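Chapter 7
Teaching by Demonstration

In Chapter 6 every motion was written out as a list of positions. That works for a part that always sits in the same place. It works badly for a latch, a hinge, or a sheet of paper, where the right motion depends on what the fingers meet along the way. This chapter covers the other approach, in which a person performs the task and the robot records it.

There are two common ways to do this. In hand guiding, the operator takes hold of the arm and moves it through the task while the joints are free to follow. In remote control, the operator stands apart and moves a handle or a second, smaller arm, and the robot copies the motion. Hand guiding is easier to learn. Remote control keeps the operator's hands out of the wrist camera's view, and the recording holds only what the robot itself will have to go on later. 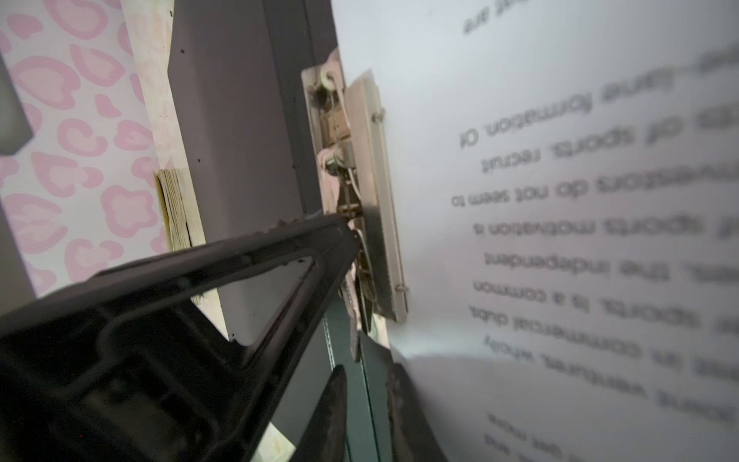 A recording made either way is called a demonstration. It contains the joint positions, the opening of the gripper, and the camera images, all stamped with the same clock. If the clocks disagree, the robot learns to close its fingers too early or too late. Section 7.2 shows how to check for this.

One demonstration is seldom enough. Mercedes Inga's group at Kinow recorded 71 demonstrations of a single latch task and threw out 11 of them, most for long pauses while the operator decided what to do next. Pauses get copied along with everything else.

Before you read on, review the section on joint limits in Chapter 3.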